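**Ticket 154: Polo shirts do not come out the same size after folding (folding table, front room)**

Status: open, waiting for reply
Opened: Thursday, March 8, 2018
Category: Shop floor / folding and shelves
Product: light blue polo, Clasa, adult sizes

**Problem**

The folded polos from the Clasa delivery do not fit in the Simora shelf boxes. The shelf box is 27 cm wide inside. After folding, many of the shirts are wider than this at the bottom, and the stack leans to one side. When a customer takes one shirt from the middle, the whole stack falls and we must fold it again.

With the old white polos from Tijani we did not have this problem. The folding card on the wall was written for them in October, and I believe it was never changed for the new ones.

**What I checked first**

- The shelf boxes are the same as before. I measured two of them with the tape.
- The shirts are not from mixed sizes. I read the size on every shirt in one bag of 20 and it was always M.
- The table does not move. I pushed it from each side and the legs stay in place.
- The folding card says "fold side to middle, fold second side to middle, fold up." It does not say where the collar must be or what to do with the sleeve.

**Test 1: fold as the card says**

I put the shirt with the front up and the collar to the back of the table, because this is how most of us begin. The card does not forbid it. I took one part of the body and brought it over to the middle, and I stopped there to look at the line.
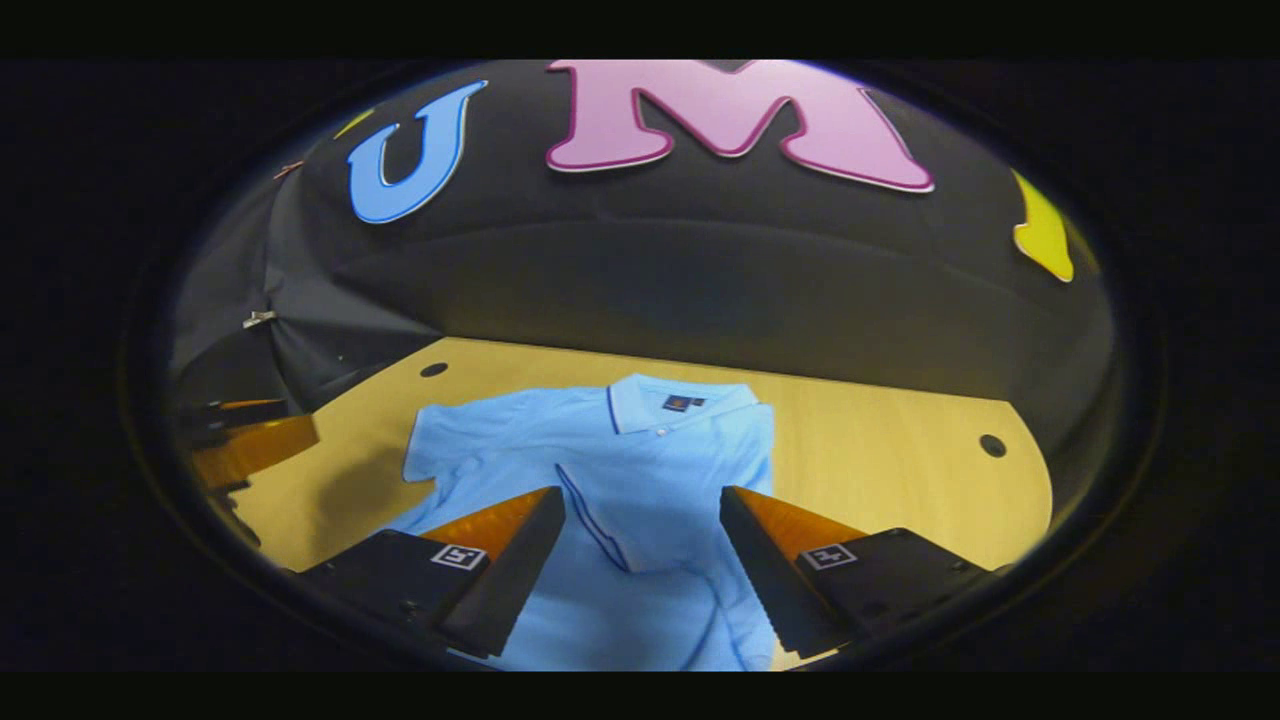 The result is that the edge does not stay straight. It goes at an angle from the button area down to the bottom of the shirt. If I continue from such a line, the bottom becomes wider than the top, and this is exactly the shape we see on the shelf. I repeated it with another shirt and paid more attention, but the line was still not parallel with the body.

I think there are two reasons:

1. With the front up, the collar and the placket are in the way. The knit is thicker there and it pushes the fold to the side.
2. The sleeve is still open when we fold the side. The card has no step for the sleeve, so everybody does something different with it.

**Test 2: fold with the front down**

I turned the shirt over, made it smooth from the collar to the bottom, and folded the sides to the back. I put each sleeve down along the side before the next fold. Width at the shoulders was 25 cm and at the bottom 26 cm. It goes into the Simora box without pushing.

The only bad point is that you cannot see the collar while you work. On the first try one collar point was bent under the shirt. You have to check the collar before you turn the shirt and one more time at the end.

**Test 3: move a finished shirt on the table**

Some shirts were folded well and still arrived bad on the shelf, so I also looked at what happens between the table and the box. If you take the shirt only by the top, the lower part opens. If you push it across the wood to make space for the next one, the layers slide and the shirt becomes rumpled again. It is better to lift it with a flat hand under it.

Also please use the whole table. We have the habit of working on the right half, under the pink letter, and leaving the left half bare. Then there is not enough room to lay the sleeves out fully.

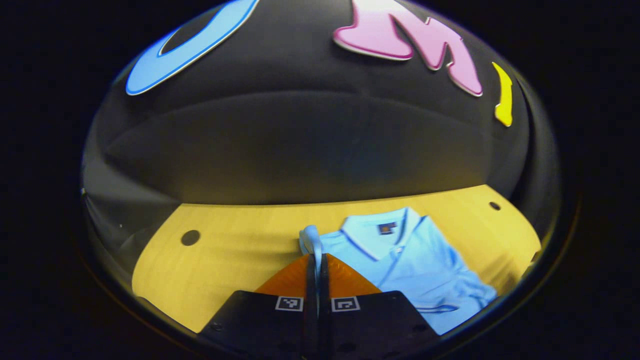

**Proposed steps for the new card**

1. Clear the table and lay the shirt in the center, front up.
2. Fold the collar down and check that both points lie flat. The navy stripe on the collar should be seen all the way.
3. Close the buttons.
4. Turn the shirt over, collar to the back of the table.
5. Smooth it with both hands, from the collar to the bottom.
6. Fold the first side, then lay the sleeve down along the body.
7. Do the same with the second side. Compare the width at the top and at the bottom.
8. Fold the bottom up in two parts.
9. Turn it with the front up and check the collar again.
10. Lift with a flat hand and put it in the box, collar to the outside.

**Questions to the Biserow office**

- Can you print a new card for the Clasa polos, or should I write it by hand for now?
- Do we need to fold again the shirts which are already on the shelf? I would do only the boxes that lean.
- Is it possible to get a folding board with the correct width? The one we had before is missing, and I did not find it in the back room.

**Update, same day, before closing**

I folded one full bag with the new steps. All the shirts went into the boxes and the stack is straight. Two of them I had to do again because of the collar. I leave the ticket open until I have an answer about the card and the board.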